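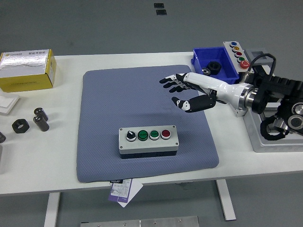

Quel sens pour les boutons d'un petit boîtier de commande posé sur l'établi ?

Posée par Memon, mercredi 25 septembre
Rubrique : atelier, rangement, petit câblage

Bonjour à tous,

Je me suis enfin offert un vrai coin montage, table blanche et grand tapis matelassé bleu-gris au milieu, et je suis ravi ! Je voudrais maintenant fixer le boîtier pour de bon. Il a un sélecteur rotatif noir à gauche, deux boutons verts, puis un rouge tout à droite. Pour l'instant il est au bas du tapis, face à moi. Je suis droitier. Est-ce que vous laisseriez le rouge à droite, ou est-ce que vous inverseriez pour l'avoir côté main gauche ? Deuxième question, plus bête : comment vous repérez vos deux verts quand ils ont la même taille ?
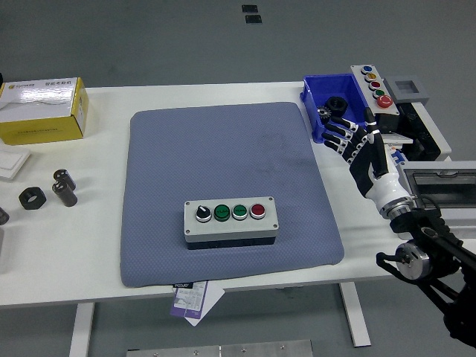
Le tapis, je l'ai commandé chez Senance en juillet, 40 euros port compris, et je le recommande à tout le monde – les petites pièces roulent beaucoup moins que sur le plateau nu. Par contre je n'ose pas y percer quoi que ce soit, donc pas de vis à travers.

Merci d'avance !

2 réponses

Réponse de Irfan Cheema (meilleure réponse)

Salut Memon, quel plaisir, un établi neuf ! Laisse le rouge à droite. Tu es droitier, ta main tombe dessus sans chercher, et si un jour tu ajoutes un autre boîtier dans le même ordre tu n'auras rien à réapprendre. Le sélecteur à gauche, c'est très bien aussi, on y touche moins souvent. 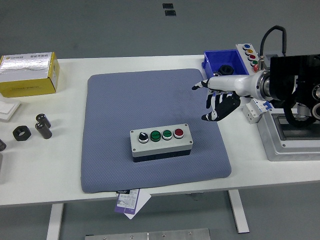

Pour la fixation sans percer, j'utilise du velours auto-agrippant en bande large, la face douce cousue sur le tapis, l'autre collée sous le boîtier. Dégraisse bien le dessous avant de coller et laisse prendre une nuit. J'ai le mien comme ça depuis 33 mois, il n'a pas bougé d'un poil, et je le décroche en deux secondes pour nettoyer.

Pour les deux verts : une étiquette au-dessus de chacun, avec un verbe. « Marche » et « Avance » par exemple, selon ton câblage. Évite 1 et 2, on oublie toujours lequel est lequel. J'imprime les miennes avec une Utitz, mais un feutre fin sur du ruban blanc marche très bien – le tout est d'écrire gros.

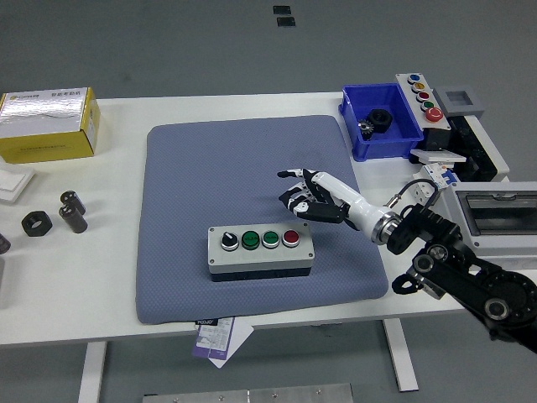 Côté rangement, tu peux gagner pas mal de place avec des bacs de tri. Un bac par famille de pièces, et on ne mélange jamais la visserie avec la mécanique, même « juste pour ce soir » (je parle d'expérience...). Dans ton bac bleu il y a déjà un écrou noir et un petit engrenage : je les séparerais tout de suite, et l'autre écrou, celui qui est à plat à gauche de la table, irait rejoindre son copain. Ça libère le bord gauche du tapis et tu auras un coude bien à l'aise. Tiens-nous au courant, j'adore voir les établis évoluer !

Réponse de sternomora

pareil, rouge à droite. perso je mets une pastille de vernis sur un des deux verts et basta

Commentaire de Memon : Merci à vous deux ! Je pars sur la bande à coudre ce week-end. Irfan, tu prends quelle largeur ?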